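Reltville should keep its furniture reuse shop

The council wants to close the furniture reuse shop on Tomar Road in October and send everything to the tip at Pristach, 14 miles away. I think this is a mistake, and a costly one for people who have very little to spare.

According to the shop's own log, it passed on 2783 items last year. Most were ordinary things: beds, tables, sofas, chests of drawers. A family moving into an unfurnished flat can fit out a living room there for around £368. I have tried pricing the same room new and could not get close to it.

The council says fewer people are donating. That may be so, but the shop now opens only 12 hours a week, and the collection van stopped running last winter. Anyone without a car has no way to get a sofa there. If you make a service hard to use, fewer people will use it.

There is also the matter of fire labels. A good sofa with its label cut off has to be turned away, and plenty of households don't know this until the driver is at the door. One leaflet with the council tax bill would save a lot of decent seating from the crusher.
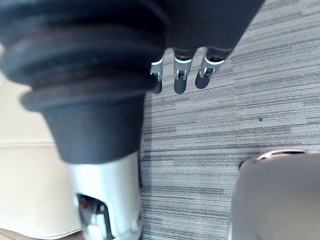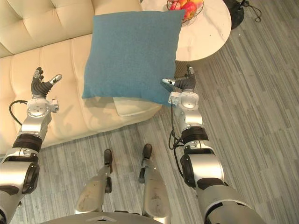 The Stilletti estate will have new tenants by the end of the year, and many will arrive with a few bags and a kettle. They will need somewhere to sit and something to sleep on — and the nearest big furniture shop is two buses away.

I would ask councillors to bring back the van for six months, open the shop later in the evening and then look at the figures again.

Naveen Kaushik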